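Jiltdale Makers Board > Robots and automation > Faults and repairs

Gripper opens by itself when the wrist turns

lovisa_d
7/13/19
Hello all. I have a problem with our gripper and I would be glad for advice. When the wrist turns past 90 degrees, the fingers open without any command. On Thursday it let go of a full mug above a colleague's foot. She was not hurt, but I do not want to wait for the next time.

The log shows error 337 and then the controller starts again. I have already changed the power supply. Two views from the wrist camera: 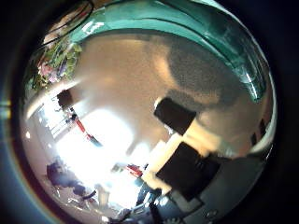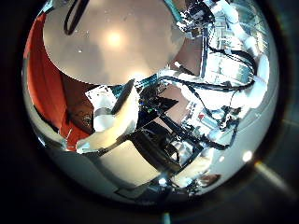 The fault comes only after 3 or 4 turns, never on the first. With the arm standing still I can hold a load the whole afternoon. Has someone seen this before?
Lovisa Dahlgren

Tevov
337 is low voltage on our controller. I would look for a broken wire inside the cable, near the wrist. Move it by hand with the meter connected.

papadopoulos
I don't agree. If it was a wire, it would fail on the first turn also. I think the driver gets too warm.

Tevov
A broken wire does what it likes. I had one which worked for 2 weeks.

D. Haldane
Wire or driver, please stop using it near people today. A gripper should stay closed when it loses power – yours opens, and this is the bigger fault. Is there a spring or a brake in it?

lovisa_d
No brake, I think. I have switched it off now and will measure the cable on Monday.

papadopoulos
Measure the driver too please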